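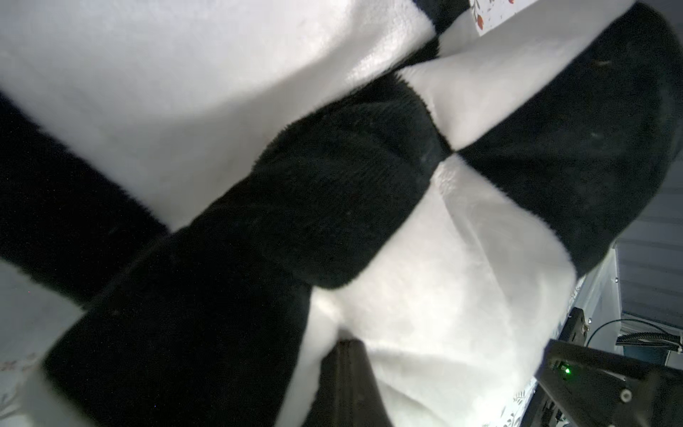 Black and white check, soft pile.

Trevaskis Studio and Gallery
Frequently asked questions

What kind of work does the gallery show?
Mostly works on paper: drawing, watercolour, gouache, monoprint and linocut. We show a small amount of textile work and very little oil. The front room changes every few weeks and the back room holds stock by artists we represent year-round.

Who runs it?
Jamila Kodikara, who is a printmaker. Her press is at the rear of the building and you may hear it while you are looking around. If nobody is at the desk, ring the bell.

Do I need to book to visit?
No. Groups larger than 7 should email first, as the back room is narrow. The plan drawers are opened on request.

Are the works in the Jatside series still available?
Some are. Jatside is a set of linocuts of the river flats at low water, printed in two colours. The edition for each image is 95. When a number sells out it is marked on the stock list and will not be reprinted. Artist's proofs are not for sale.

What does the edition number mean?
The second number is how many prints were made and the first is the number given to that sheet. A lower first number does not mean a better print, and we charge the same price across an edition until it is nearly gone. The price may rise for the last few.

Why does my print look slightly different from the one on the website?
Each one is inked and printed by hand. Small changes in colour and pressure are normal. Screens also vary, and greys are the worst for this. If the colour matters to you, ask us and we will look at the sheet itself in daylight and tell you what we see.

Do you sell works framed or unframed?
Both. Prices on the stock list are unframed unless it says otherwise. Framing is done by an outside workshop, Cistasska, and takes longer before Christmas. If you want a piece framed as a gift, order by October.

Can I use my own framer?
Yes. Ask for acid-free mat board and hinges that can be undone. Please don't let anyone dry mount the print to a backing board. It can't be reversed without damage and we won't take the work back on resale afterwards.

Where should I hang a work on paper?
Out of direct sun, and away from bathrooms, stoves and heaters. UV glass slows fading but doesn't stop it. Outside walls in older houses can be damp, so put small bumpers on the back corners of the frame to let air through.

How do I clean the glass?
Spray the cloth, never the glass. Liquid runs down behind the edge of the frame and into the mat. Acrylic glazing needs a soft dry cloth and no ammonia.

Can I pay in instalments?
Yes, for any work over $1,000. We ask for a deposit and the rest in equal monthly payments. The work stays with us until the final payment, and we will store it flat at no cost.

Do you ship?
Yes, across the country and overseas. Unframed works go flat between boards if small enough, otherwise rolled in a heavy tube. Leave a rolled print in its tube until you have a clean table and dry hands. We don't ship anything under glass. Framed pieces going by courier are fitted with acrylic.

What if it arrives damaged?
Keep all the packaging, take photos and email us within 2 days. We will arrange the claim with the courier. Editioned prints can usually be replaced. One-off works are refunded.

Can I return a work because I changed my mind?
Unframed works can be returned if they come back in the condition they left in. Return postage is yours to pay. Custom framing and commissions can't be returned.

Do you take commissions?
Jamila takes a small number each year and the list is often closed. Email a short note with the subject, size and any deadline. She doesn't do portraits from photographs.

I'm an artist. Can I send you my work?
Submissions are read twice a year. Send seven images, a short CV and a price list in a single PDF. Please don't bring originals to the desk. Everyone gets a reply, though it may take a while.

Can I use an image from your site?
Copyright stays with the artist, even after a work is sold. Write to us and we will pass the request on.

What is Gratusico?
The name of our mailing list for previews and new editions. Subscribers see the stock list before it goes on the website. You can leave at any time using the link at the bottom of each email.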